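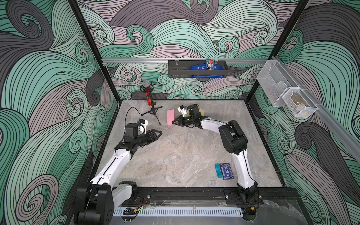

Green and mauve waves on the walls, gray marble pattern on the tabletop.

Well, friends, the Valley card swap is nearly on us again, and I've been going through my drawers since Thanksgiving trying to decide which of my hoarded papers I can bear to part with (very few, if you must know!). Last year we mailed 300 handmade cards to folks who don't get much in their mailbox over the winter, and Chantelle Nkuna tells me that two more came in after the boxes were taped up, so the proper total is 302 and I stand corrected.

Doors open at 7 on Friday, 5 Dec 2025, in the upstairs room at Dikia Hall. Please bring scissors you like, a glue stick or two, and any ribbon, stamps or old calendars you're ready to pass along. Palesa Tshabalala will be showing her pop-up star fold again, and if you got lost halfway through it last time, as I did, she has promised to go slower. 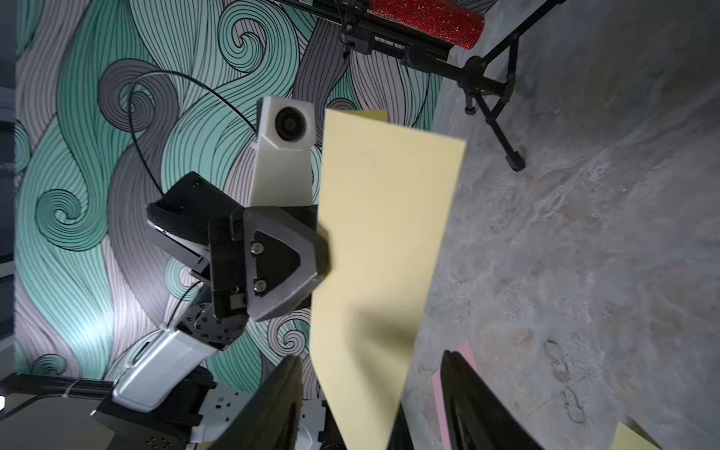 Pale yellow cardstock, with a darker yellow just behind it.

Yellow may seem like an odd choice for December, but I do love it with a bit of dark green ink, and it's so cheerful to pull out of an envelope on a gloomy morning. Heavier sheets are best if you want your card to stand up on a shelf. Score before you fold, and go gently!

Vusumuzi Mkhize is bringing his ginger cookies, and envelopes will be on the table by the door. If you need a ride, call Oratile Mahlangu by Wednesday evening.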